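I keep paper grocery bags until they fall apart, and my friend Ffion Voyle thinks I'm nuts. She came by the flat in Flalside one Sunday and found 18 of them stuffed beside my fridge (I'd have guessed eight!). But I love a bag with those twisted paper handles -- plain kraft, stands up by itself, gets better with a few wrinkles.
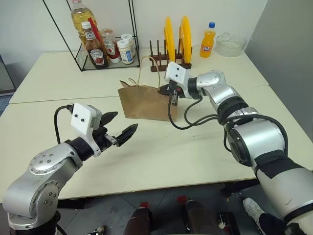 *A plain brown bag with a rope handle, ketchup and cooking oil on the rack behind, yellow plates standing by.*

My rule is sauces and oil up on a shelf, plates on edge, and the bag folded last. Ffion still uses plastic crates. We've agreed to stop discussing it.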